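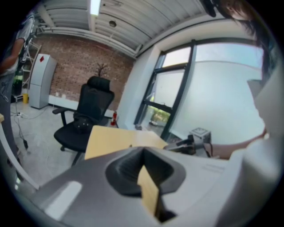 We need 11 people to help us compare two hand-held grippers at our Fallstead workshop, and I'd love it if one of them was you. One is our own Triltdale, the other is the Després, and I want to know which one people would rather work with after a good long session -- not just the first five minutes, when everything feels fun! A lot of the handling is plain stuff like flat tan cardboard, and I'm really curious how people get a grip on it when they've never done this before. You don't need any robot experience at all. If you can open a jar and follow a short list of steps, you're who I'm looking for.

A session runs 180 minutes with a break in the middle (snacks on us, and I'm told we overdo it). You'll use the grippers with both hands, sometimes sitting at a desk and sometimes up on your feet, then fill out a form about how your wrists, hands and shoulders feel. Please be blunt on the form. My last design got called "a brick with a trigger" and the new one is a lot better for it.
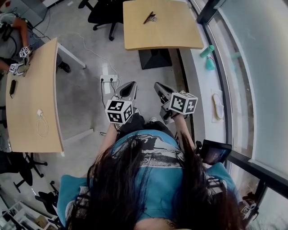

A gripper in each hand, marker cubes on both.

Pay is $222 per session, sent by Valteteck the following week. You must be 18 or over, and please sit this one out if you've had a hand or wrist injury since December. Left-handed people, please, please write in -- we never get enough of you.

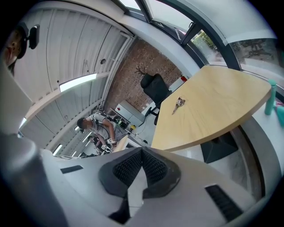
Wear short sleeves if you can, plus shoes you're okay standing in. Parking is free behind the building.

To sign up, send us your first name, which hand you write with and a couple of times that suit you, by 30 July 2019. I'll write back to everybody, even if we're full.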